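About Nillholm

Nillholm is an independent investment research firm serving pension plans, endowments and family offices. The firm was founded in Sarkthorpe by two former bond analysts and today employs 32 people in two offices.

Our work covers listed shares, government and corporate debt, and companies preparing to go public. Clients receive a morning note before the market opens, a longer sector report each month, and direct access to the analyst who wrote it. We do not manage money, underwrite offerings or accept payment from the companies we cover.

Zororell, our online research library, holds every report the firm has published, including those whose forecasts proved wrong. Ratings are never removed – only updated, with the earlier view left in place.

In July we opened Fjeld, a service for smaller institutions that need interest rate and currency research without a full subscription. It is staffed by seven analysts.
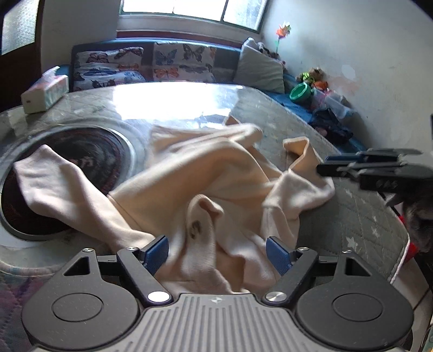
One Fjeld subscriber wrote to us that the rate notes were short enough to read before a board meeting, and asked for more on municipal debt. Coverage of municipal issuers has been added.

Research is provided to institutional clients only and does not constitute personal investment advice.

Page last updated 5 December 2019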